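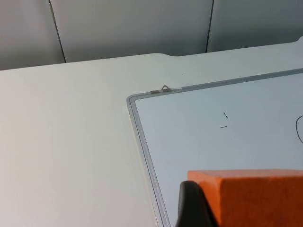
Slide 1. Gripper finger, orange block, whiteboard. Leave up while people find seats.

Good afternoon. I'm Somtochukwu Chukwu, I look after bench practice at Jotora, and I've been given the slot after lunch on a Tuesday to talk about rules. I take it the organizers don't like me.

(Wait. If there's no laugh, keep moving.)

The talk is called "Small Table, Same Rules." It covers what we ask of anyone running a robot arm on a tabletop task: wiping a board, picking up a cord, moving a block from one spot to another. These are dull jobs, and dull jobs are where people stop reading the sheet.

The sheet used to be 5 pages. I wrote most of it. At our Dosthorpe site it was taped inside a cabinet door, and the cabinet was locked. We have since cut it to one page with three headings: before, during, after.

BEFORE

Write down the start state. Where the board sits, which way it's turned, what is already drawn on it. If your task is "erase the marks," then the marks are your input, and "some scribbles" is a poor way to record an input. Ashworth, our second site, had a month of runs logged as "board dirty" and "board clean." I asked how dirty. I was told "normal."

Check the whole reach of the arm, including the parts of it you don't plan to use. The arm hasn't read your plan. Look at table edges, cutouts, and whatever is on the far side of the partition.
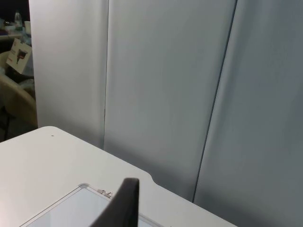

Partitions are the item I get the most mail about. A panel marks where the work area stops. It does not stop an arm, and it should never be listed on a risk form as a guard unless somebody has tested it as one. We had eleven forms that said "guarded: yes, panels." I'm told the number is now zero. I check in August.

Same goes for chairs and shelves near the cell. Keep seating outside the reach envelope, measured at full extension with the tool on. People measure without the tool. The tool is the pointy part.

DURING

One person owns the stop button, by name. "Whoever's closest" is not a name. If the owner goes for coffee, the run pauses. This rule is extremely unpopular and I'd like you to adopt it anyway.

Hold speed to the figure on the sheet, even when it's boring.

(Pause here. Drink water. Next slide.)

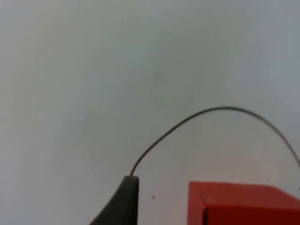
Slide 3. A thin cable at the fingertip, with an orange-red box at lower right.

Soft items get their own line on the page. A block stays the shape you left it. A cable has opinions. Before you sign off on a cable task, answer 3 questions in writing: what is the free end attached to, what can it snag, and what does the arm do if it pulls tight? "It won't" is not accepted as an answer to the last one. I have seen it submitted.

AFTER

Log every run, including the bad ones. Across both sites we logged 1,098 runs last year against a target of 2,000. When I asked about the gap, people told me the failures "didn't count." So the log was mostly a record of our good moods.

Handico keeps our log template. Copies are on the table by the door, one page, printed on both sides because I lost an argument about the font.

Questions. If somebody asks about the cabinet, the key was in the cabinet.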